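Single-portion stick sachets, 飞鹤

Upright rectangular wrapper in yellow, crimped at both ends in blue, with line drawings in black. Brand characters run vertically down the middle. Printed content: 4.3g. Order code Lis 302.

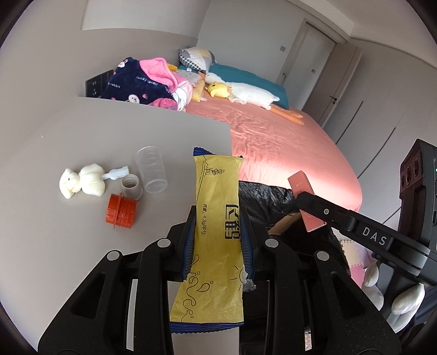

Sachets are supplied unsorted in plain cartons of 3000. Smaller quantities are packed by hand at Revska and take up to 10 working days. Store flat, away from direct sunlight. Opened cartons cannot be returned.

Trade enquiries: Andri Rüegg, Drarkura. Page revised 17 June 2021.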